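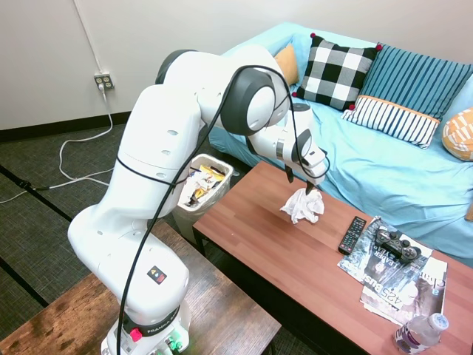

Teaching a Franka Arm to Tidy a Living Room
Project report, Milcombe robotics course
2022-09-19

Our question was simple: if you only have time to record a few demonstrations, is it better to repeat one tidy setup or to mess up the table every time? We picked trash pickup as the task, with a coffee table, a sofa and a trash can, and trained the same policy (we named it Bultov) on two sets of data.

Both sets had 600 demonstrations. In the "fixed" set the tissue always started in the same spot. In the "moved" set we tossed it somewhere new each time and shuffled the remote, the magazines and the game controller too. Recording took most of August, and we loved it!

Then came the fun part. We ran 25 test trials per policy with the tissue in places neither one had seen. The fixed policy kept reaching for the old spot and closing on air. The moved policy went after the tissue almost every time, and it even tried again after a bad grasp, something we never planned for.

It still has trouble when the tissue is pressed up against the magazines, and a flat tissue is much harder than a crumpled one. We trained for 3000 steps and saw little change after the first 1000, so next we want to add more kinds of trash before we train any longer.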